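Robotics & Automation > Demonstrations and Events

Handheld gripper demo at an open day: which table setup, and how many takes per visitor?

Asked 10th October, viewed 474 times, 3 answers

We are running a manipulation station at our department's open day and I need advice from people who have run one. The station uses a handheld gripper with a wrist-mounted fisheye camera. A visitor picks up an object, places it at a target, and the recording is replayed on a monitor while the next visitor starts. Later in the day the same placement is run on the arm with a policy trained beforehand.

What we have:

- two handheld grippers, one in service and one spare
- a Vorkton arm, fixed to a separate bench
- a rectangular white laminate table, quite glossy
- an existing training set of 3,932 episodes, all recorded on that white table
- a room with windows along one side and no blinds

In a dry run in May the localization dropped out on a good part of the takes. It was worst when the operator faced the window, and also bad when the gripper was held low over the middle of the table. I assume the tabletop has too little texture for the tracker, but I have not isolated it from the glare.

Questions:

1. Is it worth changing the table, given that the policy was trained on the white one?
2. How many takes should each visitor get?
3. Is there anything about the operator's clothing or position that matters with a lens this wide?

Answer 1 (accepted, score 21)

I set up the equivalent station for the Skovidberg open day two years running. In order:

Table. Separate the two uses. The policy demo on the arm stays on the white table, because that is what the data shows. The visitor station does not need to match anything unless you intend to train on the visitor takes. Put it on a matte surface with visible grain or a printed cloth. Wood works if the finish is dull. A clear varnish will still throw streaks when the light comes in low, so check it at the hour of the event and not the evening before.

Background. With a fisheye the tabletop is only part of what the tracker uses. Furniture, monitors, window frames and shelving all supply features, and they are useful as long as they stay where they are. Do not clear the room. Do stop people from moving chairs between the mapping pass and the takes. We lost an hour to one office chair.

Window. Place the operator so the window is behind or to the side of them for the whole reach. If that is impossible, lock the exposure on the table surface and accept a blown-out window.
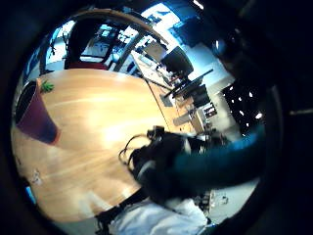 Clothing and position

The lens sees the forearm and some of the clothing below it. Long sleeves in a plain color are fine for tracking, but the sleeve must not cover the part of the view that carries the features. Gloves are optional for tracking. We used them for hygiene and changed the liner between visitors. Lanyards, open coats and bags should come off, as they swing and are close enough to the lens to fill a large area. If your pipeline masks out the operator, check the mask on a left-handed take as well. Ours had been drawn from right-handed ones only and failed on the first left-handed visitor.

Number of takes

Three per person. The first is always slow and the gripper is usually released too early. The second is normal. Keep the third for the replay. We logged 399 visitor takes in one day with a single gripper, and the limit was the replay upload, not the queue. Remap at the lunch break whether or not tracking looks good.

Cables should be tied back toward the wrist with enough slack for a full turn. A loop that hangs below the fingers will catch on anything tall on the table.

Answer 2 (score 4)

Agree with most of the above, except the cloth. A printed cloth shifts when an object is dragged, and then your map of the tabletop is wrong. If you use one, clamp it on all four sides. We had a Flistoneck mat with a random dot pattern, glued down, and it held for the whole event.

Also consider whether the visitor station needs localization at all. If the replay is only the wrist video plus the gripper width, you can run without it and remove the main failure from your day. Visitors did not ask for the trajectory plot when we left it out.

Answer 3 (score 0)

just use more lights. we had the Boateng ones on stands and never had a problem, not sure what gripper it was though

Comment on answer 3, from the asker: How far from the table, and were they diffused? Bare lamps on our laminate made the glare worse.

Comment on answer 1, from the asker: Tested with a matte oak top and the operator turned side-on to the window. Dropouts are down to an acceptable level at the visitor station. The white table stays with the arm. I have not tried left-handed takes yet.

Comment on answer 1: What did you do about reference tags? Ours kept getting covered by the operator's other hand.

Reply from the author of answer 1: Two tags, far corners, taped flat. Ask the visitor to keep the free hand off the table.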